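Fustside bench notebook
January, Thursday, second batch of the day

Paste day! I have been wanting to do this properly since the fall, and now there are jars lined up along the windowsill and starch on my sleeves, so I'd better write it all down before I forget which jar is which.

Short version for anyone flipping through: the Flodard starch makes a lovely paste if you leave it alone to soak first. The cold-start batch from this morning was lumpy at the bottom and thin on top, and I rushed it. The second one came off the spoon in a long slow ribbon and I may have made everybody come over and look.

Recipe as cooked, second batch:
200 g water, stirred into the starch a little at a time
Soaked through lunch, lid on
Cooked in the double boiler, stirring all the way, until it turned from milky to glassy
Thermometer read 71 °C when it suddenly thickened (it happens fast, have the other hand free)
Kept going past that until it lost the raw flour smell
Cooled with wet paper pressed on the surface, then through the sieve, twice

The sieving matters more than I thought. First pass takes out the lumps, second pass changes the whole texture, and it goes smooth and almost springy. I used the horsehair sieve. The nylon one is fine but it's a pain to get clean and somebody has put it away with a crust on it (possibly me, in November).

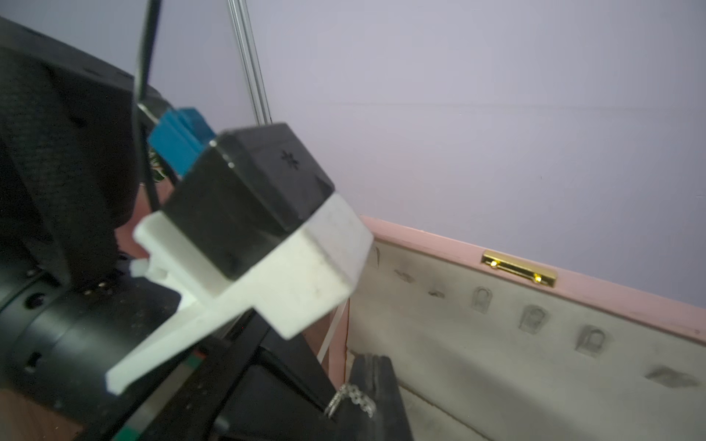 Peel tests

Cut strips from the Hrnčiar handmade, both the light weight and the heavier one, and pasted them to offcuts of gray board. Grain running the long way on all of them except the two I marked with a pencil cross. Those two curled like potato chips, lesson relearned.

Dried under the Fimora press between blotters. I changed the blotters once after an hour and then left them alone.

Jar A (cold start, morning): holds at the ends, lifts in the middle. You can hear it let go, a dry little crackle. No good for anything that flexes.

Jar B (soaked, full strength): the paper tore before the bond did, on both weights. Very happy with this. It's a bit strong for the light paper, which cockled slightly along one edge.

Jar C (Jar B thinned to the consistency of light cream): my favorite of the lot. Brushed out beautifully, no brush marks, and the light paper dried completely flat. I want to use this for all the spine linings from here on, and I'd like to try it on mending tissue too.

Jar D (Jar B with a spoonful of methyl cellulose mixed in): slides around for ages, so you have loads of time to line up a big sheet. Slow to grab. I can see it being terrific for the map folders, where I always end up a hair off square and swearing.

Humidity in the room was 52 percent when I started and I forgot to read it again at the end. Please, whoever repeats this, read it at the end.

Cloth

Tried Jar C and Jar D on plain unbacked cotton because we keep talking about making our own book cloth and never do it. Stretched the cotton face down on the glass, misted it, smoothed it out with the flat of my hand, then laid the pasted tissue on top and brushed from the center outward. C came through to the front in a few places and left shiny dots. D stayed where it belonged. So for cloth, D, and go easy on the misting. The cotton stretches a surprising amount once it's damp, and if you pull it straight by eye it will spring back crooked when it dries.

Same thing ought to apply to thin lining fabrics for boxes. Haven't tested it. I'd want a scrap of satin and a scrap of something brushed, and I'd want to see how each takes the tissue before going anywhere near a finished piece.
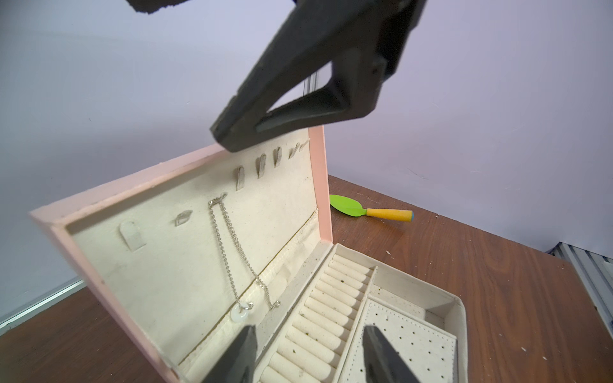 Pink jewelry box, lid open. Cream fabric lining, with the row of hooks along its upper part.

Keeping

Jar B from last week's trial is in the fridge door and has gone watery on top, with a faint sour smell. Tossed it. Small batches, then, and cook more often. It takes so little time once the soaking is done that there's no point hoarding it.

Brushes: rinse in cold water first. Hot water sets the starch up in the ferrule and then you have a stick.

To do
Repeat Jar C with the grain marked on every strip
Make a batch using filtered water and compare color when dry
Order more blotters, the old ones are getting stained
Try D on the blue linen, which frays if you so much as look at it
Leave a set of pasted strips on the sunny sill through spring and see if anything yellows

Jars C and D are labeled and on the bottom shelf. Help yourselves, but use a clean spoon!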